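4.2 What people listen for in a cheap soundbar

I went into this part of the study expecting volume to win. We had 816 ratings from the home sessions, all collected over one December, and I figured folks would just pick the loudest bar and go back to their shows. They didn't! Speech came first by a wide margin, and it stayed first when I split the ratings by room size.

We used 4 budget soundbars, and I'll stick to the two that people argued over most, the Kalia and the Pagano. Each one got the same clips (a news desk, a crowd at a ball game, a whispery drama) through the same TV, with the TV's own sound modes switched off. Some of the ratings came from dining-area homes, where the listener sits at a table and the screen is off to the side or across the room. 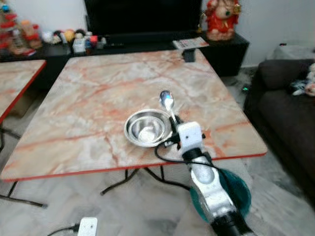 Figure 1a. Square table with marble-patterned top; bowl and spoon.

The Kalia did great at a table. Its center channel is narrow and a bit bright, so voices stay clear when you're sitting well away from the couch, and a clinking dish doesn't bury them the way it does with a bassier bar. The Pagano sounded fuller on the couch – I liked it more myself, I'll admit – but its scores dropped as soon as people moved to a dining chair. I reran the numbers without the two smallest rooms and the drop was still there.

Night mode was the messy part. Every brand means something different by it. On the Pagano it squashes the loud bits and leaves the rest alone, while the Kalia also cuts the bass, so I couldn't put them in one column and had to score them apart. 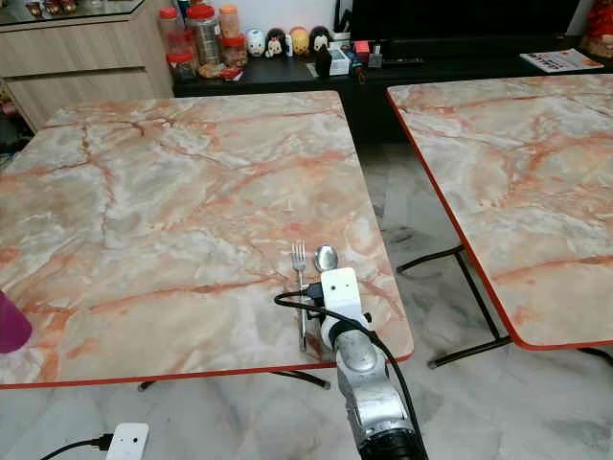
Figure 1b. Fork and spoon side by side on the table.

Setup took longer than it should have. People hunted through 11 menu items on the Pagano to find the speech setting, and plenty gave up and used it as it came out of the box. I kept those ratings in, which some readers of the draft didn't love, but that's how these things get used at home.

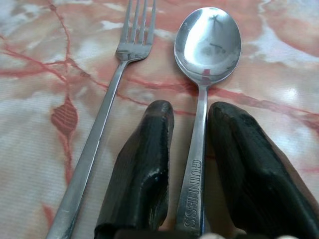 Figure 1c. Fork and spoon, closer view.

One more wrinkle before the subwoofer results. The Drendora remote app logged volume changes for us, and folks on the Kalia nudged the volume far less often during the drama clip. I read that as a good sign for speech, though it could also mean they were happy to let a quiet scene be quiet. The add-on subwoofer from Flillia gets its own section (4.3), with the room plots.

Posted April 14, 2019
Shares: 11 | Comments: 2

Comments

tallspeakerfan: I've got the Pagano and never knew there was a speech setting. Which menu is it under?

quietden: Would love to see the same test with the TV's built-in speakers as a baseline. Is that in the appendix?

We use cookies to remember your reading settings. Accept | Manage choices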